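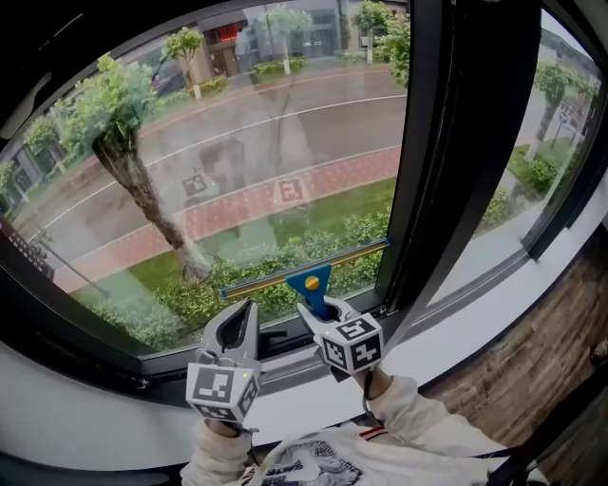

Merkbridge Apartments – Resident FAQ

By the Merkbridge leasing office
Last updated September

These are the questions we get most often at the front desk, from new residents and from people who have been here for years. The page covers all 295 apartments in both buildings, Rendska House and Gbeho House. Where the two buildings differ, we say so. If something here conflicts with your lease, go by your lease and let us know so we can fix the page.

MOVING IN AND OUT

When can I pick up my keys?

Any time after 10 a.m. on the first day of your lease. Bring a photo ID. Everyone named on the lease has to sign for their own set, so if your roommate is arriving later, their keys will wait at the desk.

Do I have to book the elevator?

Yes, if you are moving furniture. Slots are three hours long and start at 8 a.m., 11 a.m. and 2 p.m. Gbeho House has one elevator and it fills up fast at the end of the month. Rendska House has two, and the rear one is the one we reserve for moves. Wall pads will be up when you arrive. Please don't take them down yourself.

Where can I park a moving truck?

Use the loading bay behind Rendska House. It fits a truck up to 24 feet. For Gbeho House you can use the same bay and bring things across the courtyard on one of our carts, or park on the street side if a space is open. The fire lane is off limits, even for a few minutes.

How much notice do I give before moving out?

Check your lease. Most of them say two full months, in writing. A message through the resident portal counts as writing. A phone call doesn't.

What do you look at during the move-out inspection?

The main things are holes in the walls, stains on the floors, the inside of the oven, the refrigerator shelves and the bathroom tile. Small nail holes are fine. Anchors and mounting brackets should be taken out and the holes filled. You don't need to repaint unless you changed the color.

You can ask for a walk-through before your last day. We'll leave you a list of anything that would be charged, and you can take care of it yourself if you like.

WINDOWS AND BALCONIES

Who cleans the windows?

You clean the inside. We have the outside done twice a year, in spring and in fall. You'll get a notice under your door with the dates for your side of the building. On those days please keep the windows shut and move anything off the sill that you wouldn't want knocked over.

If you have a balcony, the balcony door and the panes next to it are yours on both sides, as long as you can reach them with your feet on the balcony floor. Please don't lean out of a window or stand on a chair out there to reach the rest.

What should I use on the glass?

Warm water with a few drops of dish soap is enough for most people. Wash with a sponge or a cloth, pull the water off with a squeegee from the top down, and wipe the blade between passes. Dry the bottom of the glass with a towel so water doesn't sit in the track. If you see streaks afterward, you probably used too much soap, or the sun was on the glass and dried it before you got to it.

Don't use scouring pads, razor scrapers or anything gritty. The glass in Gbeho House has a coating on the inside face that scratches easily, and the scratches can't be polished out.

There's water on the inside of my windows in the morning. Is something leaking?

Usually not. In cold weather, moisture from cooking, showers and drying clothes settles on the coldest thing in the room. Run the bathroom fan for half an hour after a shower, use the hood over the stove, and leave the blinds up a few inches at night. Wipe up what collects on the sill.

If the water or fog is between the two layers of glass, where you can't wipe it, the seal has failed. Put in a repair request and we'll order a new unit. Those take a while to come in – four to six weeks is normal.

Can I take the screens out?

Please don't. They bend easily, and the clips on the older ones in Rendska House are hard to replace. If a screen is torn or loose, report it.

What can I keep on my balcony?

Chairs, a small table, plants in pots with saucers. Nothing hung over the rail, and no planters on the outside of it. Charcoal and gas grills aren't allowed. Electric ones are. Bikes can stay out there for a night or two but shouldn't live there.

REPAIRS

How do I ask for a repair?

Use the repair form in the portal, or call the desk. The form is better for anything that isn't urgent. Say which room, what's wrong, and whether we can come in if you're out.

How long does it take?

No heat, no water, no power, a leak or a lock that won't work: call at any hour and someone will come the same day. For everything else we aim for within a week. Parts can slow things down, and if that happens we'll tell you.

What counts as an emergency?

Anything that is damaging the apartment right now, or that makes it unsafe to sleep there. A dripping faucet can wait until morning. Water coming through the ceiling can't. If you smell gas, leave the apartment first and call the gas company from outside, then call us.

Can I do small repairs myself?

You can change light bulbs, smoke alarm batteries and the filter in the range hood. You can also use a plunger or a drain snake, but not chemical drain cleaner. Leave anything involving wiring, pipes behind the wall or the thermostat to us.

LAUNDRY

Where are the machines?

In the basement of each building. Your key fob opens the door to your own building's laundry room only. Hours are 6 a.m. to 11 p.m., and a load should be started no later than 10.

How do I pay?

With the Flurkari card, which you get with your keys. You can add money at the wall unit outside the laundry room in Rendska House or at the front desk. The most the card will hold is $200. Money left on it is refunded when you move out, so hang on to it.

Someone took my clothes out of the dryer. Is that allowed?

Yes, if the machine has been stopped for 15 minutes or more. People are asked to leave the clothes in one of the baskets on the folding table. Anything still in the room after a week goes to the desk, and we keep it for a month.

BIKES AND PARKING

Is there bike storage?

There's a locked bike room on the ground floor of Gbeho House with 64 spaces, open to residents of both buildings. It's free, but you need a tag from the desk. Tags are renewed every spring. Bikes without a current tag get a paper notice, and after 14 days they are moved to the cage in the basement. You can still get yours back from there for the rest of the year.

Can I charge an e-bike in the bike room?

Not in the bike room. There are outlets for that in the covered area next to the loading bay. Use the charger that came with the bike, and don't leave it plugged in overnight.

Do I get a parking space?

Not automatically. Spaces in the lot are rented by the month and there's normally a waiting list. Ask to be added even if you don't own a car yet. If your turn comes and you say no, you keep your place once. After that you go to the bottom.

Where do my guests park?

The row along the east fence is for visitors. Pick up a pass at the desk and put it on the dashboard. It's good for two nights. For longer stays, come and talk to us.

PACKAGES, TRASH AND NOISE

Where do packages go?

To the package room behind the front desk. You'll get a message with a code. Oversized items such as mattresses and furniture go straight to your door, so somebody has to be home.

What do I do with large trash?

We have a bulk pickup once a month and the date is posted by the elevators. Put things out the evening before, in the marked area by the loading bay. Paint, batteries and electronics aren't taken. The desk has a box for small batteries – the rest has to go to the county site.

When are quiet hours?

From 10 p.m. to 7 a.m. Drilling and hammering should be finished by 8 p.m.

My neighbor is loud. What should I do?

Knocking on the door works more often than people expect. If it doesn't, or if you'd prefer not to, write to us with the time and the kind of noise. We don't share who complained.

PETS

Are pets allowed?

Cats and dogs are, up to two per apartment. Fill in the pet form before the animal moves in. Fish and small caged animals don't need a form unless the tank is bigger than 20 gallons.

Is there somewhere to walk a dog?

The strip of grass north of Rendska House is the dog area, and there are bags by the gate. Please keep dogs out of the courtyard beds, which were replanted this summer.

I can't find my question.

Ask at the desk between 9 a.m. and 5 p.m., or send a message through the portal. We add to this page a few times a year.

Contact the leasing office | © Merkbridge Apartments | Back to top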